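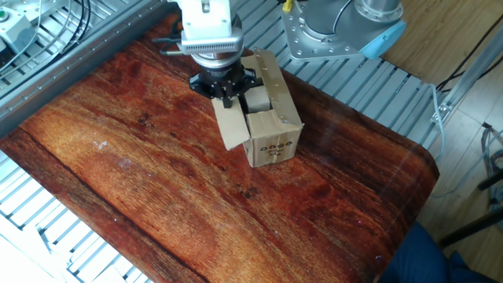
*Text and photos: the packing desk at Erkix, Clotville*

In July we began to sort the small boxes that go out with our Ackroyd orders. It is a plain job, but we have over 2,000 of these boxes on the shelves. All three show the same table, with its shiny red-brown wood grain. I like this table very much.

The box is light brown corrugated cardboard, with some small dark printing on the front. We leave the flaps open until the contents are checked. 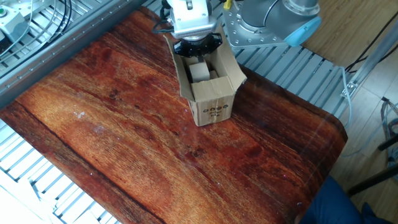 *Two small blocks in the open box, the larger one tilted at the front.*

The table top stands on the roller conveyor, so the height is comfortable for us. It has some scuffs already. I will ask Stido which polish is good for it.

One more view, with the flaps spread to both sides and a light-brown piece rising a little over the front of the box.
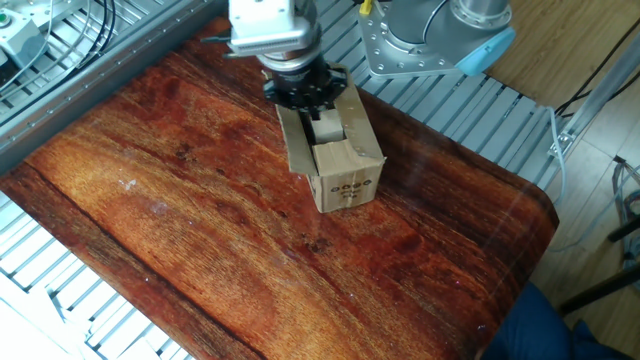 ## Next gallery: tape and labels

Shelf 13 is coming after this one.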